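How to Clean a Tea Infuser Stick

Tea oils build up inside a perforated metal infuser and leave a brown film that a quick rinse won't lift. This method needs baking soda, a tall mug and a soft bottle brush.

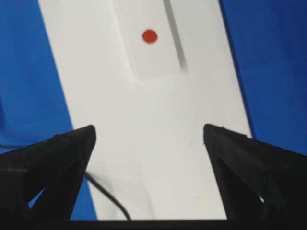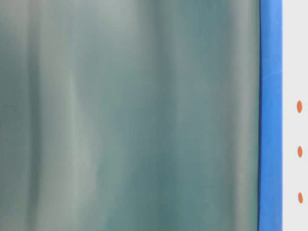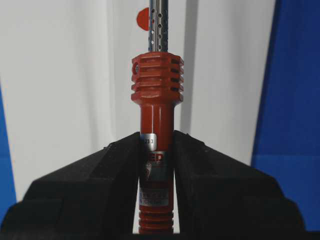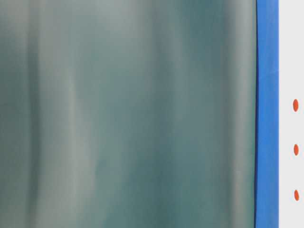
Third picture: red handle, grooved knob and perforated metal shaft.

1. Empty the leaves into the compost and tap the tube over the sink. Rinse from the outside so leftover bits don't get pushed deeper into the holes.

2. Put 3 teaspoons of baking soda in the mug and fill it with hot water. 80 degrees Celsius is plenty. Boiling water can loosen a glued handle.

3. Stand the infuser in the mug with only the metal under water. Leave it for 30 minutes, or overnight if the film is heavy.

4. Brush up and down the tube, then turn it and repeat. Clear any blocked holes with a wooden toothpick. Skip steel wool.

5. Rinse well under the tap and dry upright on a rack. Don't close it up while it's damp.

If you drink black tea every day, do this every 4 weeks. Green and herbal teas leave less behind.

Hard water leaves white scale that baking soda won't remove. Use one part white vinegar to two parts water for that, in a separate soak, and rinse twice.

Written by Sunita Bisht. Last updated in December.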